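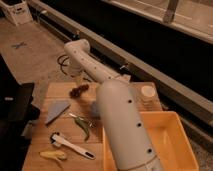

Wood grain is the pattern produced on a cut surface by the arrangement of fibres, growth rings and pores in timber. The term is also used for the direction in which the fibres run, and the two senses are often confused in trade literature. In pale timbers the contrast between early and late growth may be slight, so that a finished surface shows only faint lines on a warm tan ground, as on the light board beneath the white arm. Darker timbers and those with large pores tend to show a stronger figure.

Formation
In temperate climates a tree adds one layer of wood each year. Growth laid down in spring has wide cells with thin walls, while growth laid down later in the season has narrower cells with thick walls. The boundary between one year's late wood and the next year's early wood is the line seen on a sawn face. Slow growth places these lines close together. In the Clondier plantation record, a sample section 374 millimetres across was found to contain 57 rings on its longest radius, with the narrowest rings near the bark.

Effect of the cut
The same log gives different patterns according to how it is sawn. Plain sawing, in which the log is cut in parallel slices, gives arched or oval figures on the middle boards. Quarter sawing presents the rings nearly at right angles to the face and gives straight, even lines. Quarter-sawn boards shrink less across their width, but the method is slower and wastes more timber. The Sketmont mill used a mixed method – plain sawing for the outer slabs, quarter sawing for the heart – until its closure.

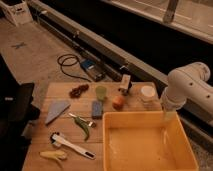

Why do wide tabletops tend to be made from several planks? A single wide board moves more as the air becomes damp or dry, and is more likely to cup or split, so narrower planks are joined along their edges.

Grain and strength
Timber is much stronger along the fibres than across them. Where the fibres slope away from the length of a board, its bending strength falls. The Derness grading rules reject any structural piece in which the slope exceeds one part in 19. Knots cause local disturbance of the fibres and are assessed separately.

Finishing
Planing against the grain lifts the fibres and leaves a torn surface. Water-based finishes can raise the grain in a similar way, and a light sanding between coats is usual. The Mösli workshop manual gives a minimum drying time of 30 minutes before sanding, with a longer period in April and other damp months.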